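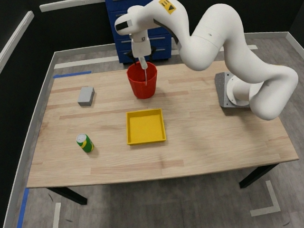 Hamish Niven wants it said before anything else that the gripper zero comes before the mount bolts get their final torque, never after, and that the last version of this guide had it backwards. He's right. Fixed below. If you printed the old one, bin it.

4. Setting up the cell: table, arm, gripper, cup check

Covers the Huno arm on the Susport table. Real cell and simulated cell take the same numbers, so do the simulated one first and copy the values over. Saves bent fingers.

Allow a morning for the real one. Two people for the lift.

4.1 Before you start

Power off at the wall, not just at the controller. Stop button pressed in. Table clear, nothing on it until 4.4.

You need: hex key set, torque wrench, spirit level, soft cloth, the Grollance controller with its lead, a cup (any straight or slightly tapered one, must be wider than the gripper).

CAUTION: the arm drops when the brakes come off. Someone holds the forearm. Always.

4.2 Mount and arm

1. Level the table. Check both directions, then check again with somebody leaning on it.

2. Wipe the underside of the mounting block. Grit here shows up as tilt at the wrist.

3. Set the block down at the end of the table, square to the edge. Bolts in by hand, all of them, before any tool goes near.

4. Lift the arm on. Round base sits flat on the block. If it rocks, take it off and look for a burr.

5. Nip the bolts up in a cross pattern. Snug only. Final torque is step 12.

6. Run the lead down behind the table leg. Leave a loop. A tight lead will pull out the first time the base turns.

Note: in the simulated cell skip 2, 4 and 6. Type in the block position and go to 4.3.

4.3 Gripper zero

7. Power on, stop button out. Wait for the steady light. Takes a while from cold, dont press anything.

8. Jog to the home pose. Use slow. Slow is 16 on the Grollance dial, and there is no reason to go higher anywhere in this section.

9. Turn the wrist so the gripper points straight down. Check against the level, not by eye.

10. Close the fingers fully. Press and hold ZERO until the count reads 0. Open fully. Count should read 4000. Under that, something is stopping the fingers short; look for swarf in the slides, clean, repeat from 10.

11. Save. It does not save by itself. People lose this step every time.

12. Now torque the mount bolts, same cross pattern. Then send the arm home again and confirm the gripper still points straight down. If it has shifted, slacken off and go back to 5.

CAUTION: no hands between the fingers while ZERO is held. The force limit is off during zeroing.

4.4 Cup check

13. Stand the cup upright, towards the back and middle of the table. Other items can go on now if your task uses them (tray, can, block). Keep them out of the line between the base and the cup.

14. Jog until the gripper is over the cup. Come down in small steps. Stop when a finger is inside the rim.

15. Look from the front, then from the side. You want clear space between finger and wall. Touching means the position is off, dont correct it by pushing the cup over.

16. Straight up, no sideways move until the finger is well clear of the rim.

17. Repeat from home. Same place each time, or the zero hasn't held.

Note: simulated cell, turn contact warnings ON for steps 14 to 16. They come switched off in the Economou scene file and the finger will go through the cup wall without a murmur.

4.5 Looking after it

Every 600 hours: wipe slides, check finger screws, redo 7 to 11.

Every 3000 hours: all of that, plus mount bolts and a new lead. Change the lead even if it looks fine.

After any knock, however small: whole of 4.3 and 4.4.

Keep labels on the arm readable. Clean them with a damp cloth, no solvent, it lifts the print.

4.6 If it goes wrong

Count wanders after saving: lead not fully home in the controller. Push until it clicks.

Gripper points down at home but leans over the cup: mount bolts uneven. Back to 5.

Arm stops halfway and beeps twice: joint limit. Jog back the way you came, slow. Do not swithc it off in that position, the brakes will hold but you'll need two people to get it out again.

Beeps three times: fault on the gripper lead. Power off, swap the lead, start from 7.

Section 5 covers teaching positions. Don't start it until 17 has passed.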